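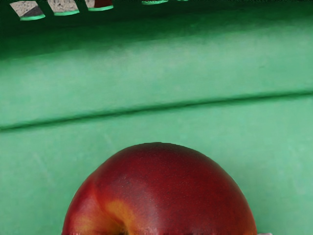 One reader wrote in to say that her nectarines go from hard to mouldy without ever being nice to eat, and she wanted to know whether the fridge was to blame. It probably is, at least in part. Stone fruit that goes into the cold before it is ripe tends to turn dry and woolly inside, and no amount of time in the bowl afterwards will put it right.

Search this site Enter keyword Go

Keeping summer fruit
Posted 06/08/2020 by Kulness Kitchen Notes

Ripening

Leave hard nectarines, peaches and plums at room temperature, stalk end down, out of direct sun. Give them space so they don't press on each other. They are ready when the flesh near the stalk gives a little under your thumb. Colour is a poor guide, as many kinds are red all over well before they soften.

To hurry them along, fold them into a paper bag with a banana and check every day. A plastic bag traps damp and brings on mould.

Once ripe, they can go in the fridge and will keep for 2 or 3 days more. Take them out an hour before eating, as cold fruit has less flavour.

Bowls and baskets

A deep bowl looks good but the fruit at the bottom gets bruised and forgotten. Use something wide and shallow, or a basket with gaps in the sides. Line it with a folded tea towel and change the towel when it gets sticky.

Plastic baskets are easier to keep clean than wicker. Wash them in hot soapy water once a week, get a brush into the corners and let them dry fully before the fruit goes back.

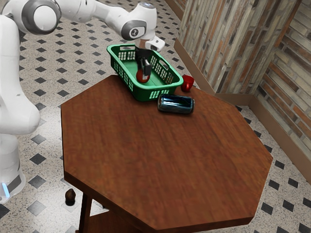 Keep bananas apart from everything else unless you want the rest to ripen faster. Apples have the same effect. Lemons and limes are best in the fridge drawer, where they will last for weeks.

Wash fruit just before you eat it. If it goes away damp it will spoil sooner. The one exception we make is for berries, which can be dipped in 900 ml of water with a good splash of white vinegar, rinsed, and dried very well on kitchen paper.

Fruit flies

Put an inch of cider vinegar in a jar with a drop of washing-up liquid and stand it near the fruit. Empty it every other day. Check the bin and the plughole too, as the flies will breed in either.

Using up a glut

Bruised fruit is fine for cooking once the brown parts are cut out. Halve and stone it, lay it cut side up in a dish, sprinkle with sugar and bake until soft. A low oven at 90 degrees will dry thin slices, but allow most of a day and turn them halfway through.

To freeze, slice the fruit, toss it in lemon juice and spread it on a tray so the pieces don't touch. Bag it once solid. Frozen slices go mushy when thawed, so use them in crumbles or porridge. Plums carry on into September and can be treated in the same way, though the skins are tougher and you may prefer to peel them first.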